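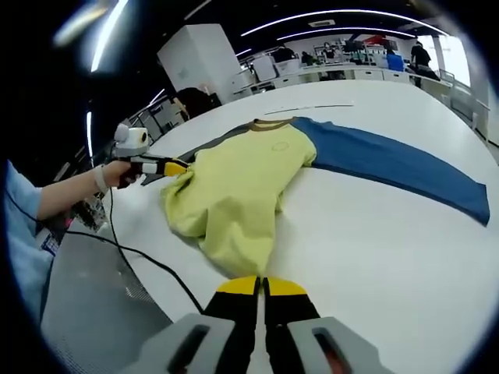 Does it matter which way you fold a long-sleeved top, or is "sleeves first" just one of those things people repeat?

It matters a bit, mostly for the sleeves. Lay the top flat, smooth the body before you touch anything else, then bring each sleeve across so it lies inside the width you want the finished fold to be. After that you can halve it or third it and the result will be much the same.

Filed under: Home > Laundry > Folding and storing
34 comments

Posted by drudgate

I'm asking because I've now read a good many folding guides and they all contradict each other. One says face up, one says face down, one says you need a plastic board. I have a drawer of long-sleeved cotton tops, several with contrasting sleeves and a collar band in another colour, and whichever way I do it the sleeves end up as a lump in the middle. I don't have an ironing board out most of the time, so I fold on a round table, and there's never a straight edge to line anything up with. Is there a method that works, or are people just selling boards?

qiu

Mostly selling boards, in my view. I bought an Esano one and used it for a fortnight. It does make every top the same width, I'll give it that, but it's slower than doing it by hand and it lives behind a door now.

Your lump is from folding the sleeve straight across and then doubling it back on itself. Try this:

Put the top face down. Pull the body flat from the hem, as that's where the creases collect. Fold one side in to the middle of the back, sleeve and all, then turn the sleeve down so it runs parallel to the side. Do the other side the same way. The two sleeves should lie next to each other — if they cross, you've folded in too far. Then bring the hem up towards the collar.

A round table is fine. Use the side seams as your straight line and forget about the edge. I'd be wary of anyone who says the table shape is the problem.

mernine

Just roll them. Takes 2 seconds and you can see every colour when you open the drawer.

esk_house

I don't agree with rolling for everything. It's all right for thin tops but the collar band gets bent, and a thick one takes up more room rolled than flat. I also doubt the 2 seconds.

The answer with the face-down fold is the one I'd follow. I'd only add that contrasting sleeves show up bad folding more than plain ones do, so yours may not be as untidy as you think. And don't overfill the drawer. Half the "methods" online look good because there are four tops in there.

Shared 200 times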